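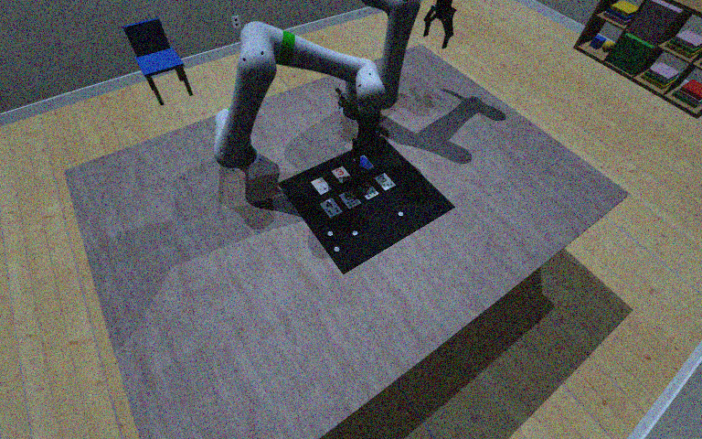
Two-Arm Table Cell: Pre-Run Checklist, with my comments
Cell: Ronia, card-and-board task
Filled in by: Hạnh Bùi
Date: 13 Apr 2022

I go through this list in the simulated cell before anything gets sent over to the real one at Iltalberg. Yes, it's a simulation, and yes, I still fill in every line! Bad habits in the sim walk straight into the lab.

1. Both arms identified and named in the run file
OK. We had a swap last August where the left and right names got flipped (my fault, I copied an old file), so now I read the names out loud. Feels silly, works great.

2. Grippers clear of each other at start
OK. One gripper is down over the board and the other is hanging open above the table, not touching anything. I'd still like the minimum distance written into the start check instead of me eyeballing it.

3. Working gripper height over the cards
Needs a second look. It sits just above the pieces, and I want the approach height logged before the fingers go any lower. Please don't tune this by feel, people. Put the number in the file.

4. Board placement
OK with a comment. The black board is set diagonally on the table, corner toward the front. Fine by me, but the rotation has to match the task file, and the real board needs the same tape marks.

5. Loose pieces
Six cards, loosely in two rows, one small one tilted. Blue piece up near the top corner, right under the gripper. I'm marking this OK for a practice run only. For a scored run, reset everything to the layout sheet first.

6. Speed limit
OK. Capped at 15 percent for the first pass, then we talk. Yin keeps asking for more and I keep saying no (sorry Yin, still no).

7. Stop test
Done on both arms, one at a time and then together. Both stopped and held position. Repeat on the real cell with the actual button, in person, before the first move. The sim result doesn't count for that one.

8. Walk-up side and furniture
Comment. There's a chair over by the wall and shelves in the far corner. In the real room, any chair stays outside the floor line while the arms have power, and so does whoever likes to sit in it.

9. Log and version
OK. Run 31, Grotia settings, log saved every 800 steps. If the log is missing, the run didn't happen as far as I'm concerned.

Open items: 3 and 5. Send me the approach height and the reset layout and I'll sign off the same day.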